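Wed 20 February

Up at half past five because of the possums. Made tea and sat out the back until it got light. Thirty-one degrees forecast and it felt like it would get there early.

The main job this week is the fig tree. Dad planted it the year I started school and it has never been pruned by anyone who knew what they were doing, me included. The top third is now higher than the shed and the birds get all of that. What I can reach from the second rung I pick, and I've been picking every morning before work. The skins split if they are left an extra day.

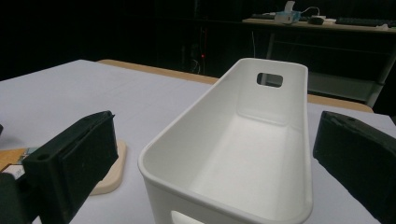 Page last changed: Wednesday evening, after tea

Jhair Tamayo came over at seven with his ladder and we did the side that hangs over the lane. He is taller than me and doesn't mind ants. We talked about his sister's place at Darnwood, which has finally sold, and about whether the lane will ever be resurfaced. He thinks not. I gave him a bag of figs and two jars from last year and he left the ladder for me to use until Sunday.

Work was quiet. Erzsébet Gál is back from leave and had the roster to sort out, so I did the phones until lunch. Ate at the desk. Rang the dentist and got put off until June, which suits me.

Stopped at Grajales on the way home for sugar and lemons. Sugar has gone up again. I bought the big bags anyway. Also bought lids, because the ones in the cupboard have rust around the inside and I don't trust them for another season. The woman at the register asked if I was making jam and I said yes, and she said her mother puts a bay leaf in hers. I might try it in one batch.

Jam method for my own reference, as I wrote it on an envelope last year and then lost the envelope. Stalks off, figs quartered, sugar over them and leave overnight with the lemon juice. Slow heat in the morning until the sugar is gone, then boil hard. Start testing on the cold saucer earlier than seems necessary. Last February's second batch went too far and Socorro Agudelo had to stand her jar in hot water to get a knife into it. She ate it though. 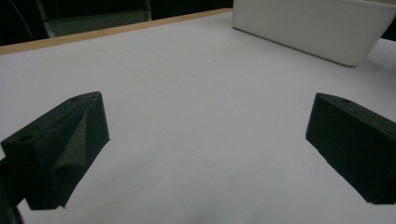 Rocío Londoño rang at six about the Pudasstead show. Entries for preserves close on the Friday and it is a single jar per class, plain label, no cloth tops. I have never entered anything. She has, and got a second for marmalade, and was told by the steward that her jar was underfilled. I said I would think about it. The entry form is on the fridge.

Still hot at eight. Watered the beans and the pots by the tank but left the lawn. The tank is lower than I would like and there is nothing on the forecast. Neighbour's dog barked at the hose the whole time.

Figs are sugared and under a tea towel in the laundry, the coolest room. Alarm set for five so I can get the first lot boiled before the house heats up. Need to find the good funnel. It was in the drawer with the string at Christmas and it isn't there now.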